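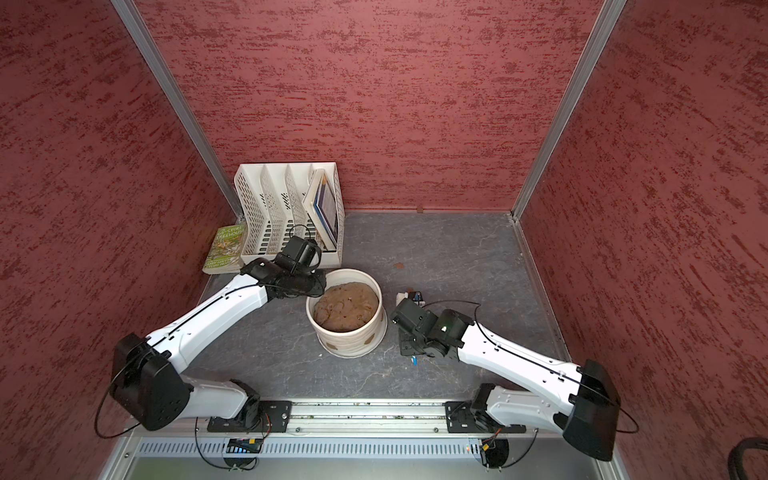 Fig. 1. Two-arm cell, both grippers at the pot.

Unit 4 handout, gripper comparison. Lab lead: Anežka Tichý. Read it before your slot and bring your log sheet.

Part A is the rim grip. Close slowly, one finger inside the wall and one outside, and write down the finger gap. 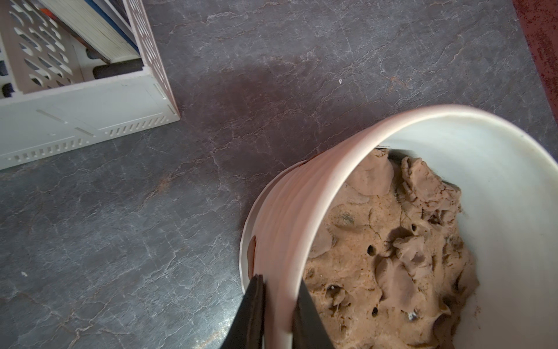 Chambi lab, 23 October 2022

Check the wrist view before you lift. Repeat the grip 21 times per arm and log every slip.

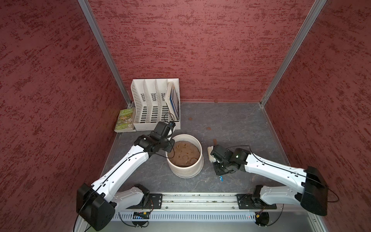 Part B compares the fingers on a thin tool. Use the right arm first. The scrub brush is held with its bristles facing left, toward the pot, so copy that pose. Hand logs to Pieter Mathebula.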